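# Patterned wallpaper going round an inside corner – how do you stop it drifting?

**Tondadell**

Hello everyone, and thank you in advance, because I've had such kind help on here before (the dripping cistern is still behaving itself). I'm papering our back bedroom and I've done the two long walls, which went better than I had any right to expect. Now I've reached the first proper inside corner and I've completely lost my nerve.

The paper is a big floral with no plain areas to hide in. It's paste-the-wall, 53 cm wide, with a large repeat. The house is old and the corner leans, so my spirit level says one thing and the wall says another. I tried folding one full drop round on Tuesday and it looked fine for ten minutes, then went into a long crease all the way down, so off it came again. I measured the gap from my last strip to the corner and got 741 mm at the top and 724 mm at the bottom, which can't be right, can it?

Do I cut the paper at the corner, or carry it round? And if I cut it, how do I keep the flowers lined up? I only have one spare roll and I'd rather not use it all up on practice.

---

**Willa**

Oh, you poor thing, corners are horrid the first time and then they're fine for ever after! Your measurements can be right, I'm afraid. That's 17 mm of lean, and it's exactly why the full drop creased on you. Paper wants to hang straight and your corner doesn't.

So you cut it, and you let the corner swallow the difference. I've done our hall, the landing and my sister's dining room this way, and it's very forgiving once you trust it.

Before you start, pick what you want the eye to land on. With a big pattern people look at the large flowers and hardly ever at the leaves between them, so I decide which bloom matters most at eye level and let the rest sort itself out.
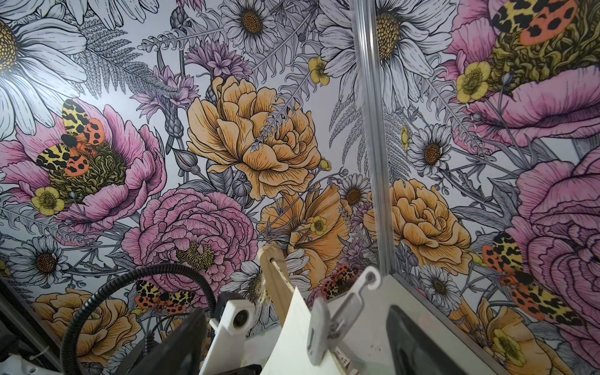 ## How I do it

1. Hang your next full strip as normal. With a 53 cm roll and your 741 at the top, that leaves you 211 mm to fill up there and 194 mm at the bottom.
2. Cut the following strip lengthways to the widest of those measurements plus 10 mm, so 221 mm in your case. Keep the offcut safe and write "top" on the back in pencil – I once hung one upside down and didn't notice until the curtains were up.
3. Hang the narrow strip, push it well into the corner with a soft brush, and let the extra turn on to the next wall. It'll be a wider turn at the bottom than at the top.
4. Where it turns more than you'd like, trim it back with a fresh blade and a straight edge. A fresh blade, please, and another fresh one after that!
5. Draw a new plumb line on the second wall, the width of your offcut away from the corner (measure at several heights and use a line that lets it reach everywhere).
6. Hang the offcut to that line so it overlaps the little turned edge, sliding it up or down until the pattern meets.

You will lose a sliver of pattern under the overlap. It bothers you for a week and then a bookcase goes in front of it. If the overlap won't stick down, a dab of overlap adhesive sorts it out, as ordinary paste doesn't always grip on vinyl.

If you really can't bear the join, you can fit a slim metal or plastic trim down the corner and butt both sides up to it. Some people love that and some think it looks like a kitchen. I'm on the fence.

---

**Bozkurt**

what willa said. also switch off at the mains before you go near the sockets, you didn't ask but everyone forgets

---

**Planstead**

A small disagreement with the above, though it's a good answer. I wouldn't leave as much as 10 mm to turn if the plaster in the corner is crumbly, as mine was. I had 5 mm at the narrow end and it sat much flatter. I'd also run a thin line of filler down the corner first, let it dry overnight and rub it smooth, because every lump shows through a pale paper.

Do check the batch number on the spare roll as well. Mine was from a different batch and the pinks were noticeably warmer, so it ended up inside the wardrobe alcove, where it looks very nice if you happen to be fetching a coat.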